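Zein hand-held gripper: hands-on at the Stislow open day

August 3, 2019 | 4 min read
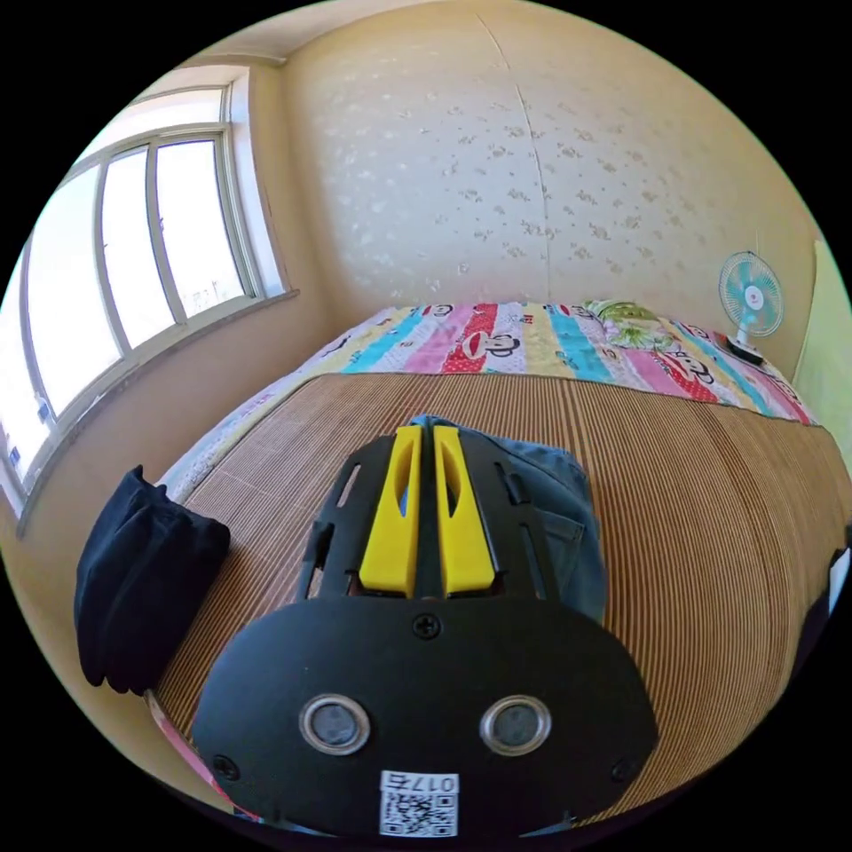

The Zein over a piece of blue denim, yellow fingers pointing up the bed.

I went to the Rivov open day in Stislow mostly for the arms, and I came home talking about the one tool there that has no arm at all! The Zein is a gripper you hold yourself. Black body, two bright yellow fingers, and a camera that sees pretty much what the fingers see (plus half the room, the lens is that wide).

Wakana Minami ran the demo and let me have a go at folding denim, and wow, I was bad at it. You grab the waistband, it slides, you grab again, and by then the leg has gone somewhere else. She had me slow way down and come in flatter, and after that I got one decent fold and was far too pleased with myself.

What I liked:

The fingers have a long oval cutout in each one, and the frame behind them is open too, so you can peek through at the cloth while you work. It's a small thing but I kept using it.

The front plate is rounded. I bumped it into the mattress plenty and it never snagged on anything.

What I'd change: the grip is a bit chunky for my hands, and I'd love a softer trigger. My thumb was sore by lunch. Yae Tsuchiya from the shop side told me a slimmer handle was tried in July and will be sold separately.

Price is $955 with one set of fingers, and spares come in a Travix pouch. The team says it's rated for 3,000 closes before you swap the finger pads. I did maybe about 100 and can't tell you more than that.

Filed under: Try It Yourself > Grippers & Hand Tools

3 comments

Melur Khoo
Does it manage socks? Jeans are heavy, I'd think thin stuff is harder.

Fahad Khokhar
I tried a T-shirt at the same open day and it went fine once I pinched the hem. Didn't try socks.

Adjoa Boateng
Agree on the trigger, mine was stiff too. Is the slim handle out yet?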